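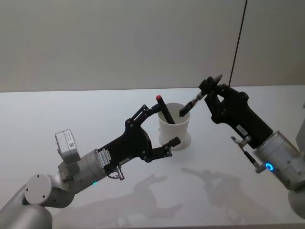

White table, plain wall, robot arms coming in from either side.

From: Tamer Saab
To: flarham-directories list
Subject: Re: [flarham-dir] Ditto marks, again

On the subject of ditto marks, someone wrote:

> Hello all,
>
> I've been working through the Skamholm pages of the
> trades directory and I'm stuck on the dittos. In the
> Gerkport section a ditto under a surname clearly means
> the same surname. In Skamholm it sometimes seems to mean
> the same trade, and once or twice I think it means the
> same street. Do we type what's printed or what's meant?
>
> Also, is it all right to fix obvious misprints? There is
> a "Coal and Cool Merchant" on Mill Lane and it's
> bothering me.
>
> Also also, the guidelines file says version 2 at the top
> and version 3 at the bottom. Which is it?

Taking these in the order of how guilty I feel about them.

The guidelines are version 3. The 2 at the top is what happens when you start editing a file from the bottom and then get called to dinner. I have fixed it. If you printed it out, cross out the 2 and write 3, and then please stop printing it out, as I mean to change the ditto section again as soon as I've sent this.

Dittos. We type both. The "as printed" column gets exactly what the page has, and for a ditto mark that means the word ditto in square brackets, so that we don't end up with nine kinds of quotation mark like last time. The "expanded" column gets what you think it means. If you can't tell, put a question mark in the expanded column and move on with your life. A question mark is easy to search for. A confident wrong guess sits there for years looking respectable, and then somebody's great-grandfather is a farrier.

You're right that the Skamholm printer was up to something. My theory is that the two towns were set by different people working from different lists, and that whoever did Skamholm was saving type. Look at the Bitar entries if you want to see him at his best. There's Bitar the draper, then a ditto on Harbor Street who is also a draper, then a ditto with no street at all who sells fishing tackle, then a ditto whose entire entry is the word "late." Late of where, or merely late, I couldn't say. I had him down as a shop that had moved until I checked the burial register, and now I have him down as a question mark.

So for the Bitars, please leave my rows alone. I've been over them more times than is healthy and the notes column has my reasoning in it, at a length I'm not proud of.

Misprints. Leave the cool merchant in the printed column and make him a coal merchant in the expanded one. I know it hurts. I had to do the same with a "Plain and Fancy Barker" in Gerkport, and I still think about going back to check whether that was really a mistake. The only things we quietly correct are letters that are broken or half inked, where you can see what it was supposed to be. If you are squinting, that's broken type. If you are laughing, that's a misprint, and it stays.

Where we are: with this month's batches in, the combined sheet has 1,039 rows, and 862 of those have been checked by a second person. The rest are waiting, mostly on me. Skamholm accounts for nearly all of the backlog, for the reasons given above. Flarham proper is finished apart from the advertisements at the back, which I've been putting off. They're set in about six typefaces each, one of them sideways.

I would like somebody to take the advertisements. I'm not going to pretend it's glamorous work. You'd be typing out the virtues of a patent stove, in full, including the letters from satisfied owners. But the ads give shop numbers that the main listing leaves out, and with those we could finally work out which side of Market Street was the even side. Two of us have been arguing over this since before the list had an archive, and I'd like to be proved right while I can still enjoy it.

Some smaller things:

The abbreviation "h." is house, except after a pub name, where it's hotel. "Wh." is wharf in Gerkport and warehouse in Skamholm. Skamholm has no wharf, so this should be safe, but I have been wrong about Skamholm before.

Please don't sort the sheet. Use a filter view if you want to see things in another order. When you sort it, it sorts for everyone, and whoever did it in the middle of the evening a while back moved my notes on the Bitars next to a list of laundresses.

"Do." with a period is also ditto. It is not somebody called Do. We have three of those in the surname index at present and I'd like them gone by September.

If you claim a page, put your initials beside it on the first tab, and if you decide you can't face it, take them off again. I won't ask questions. Page 47 has been claimed and dropped so many times that the cell has gone a funny color, and having looked at page 47 I understand completely. It's the carters.

Tamer

PS. The carters all have the same first name. Yes, I've checked the original.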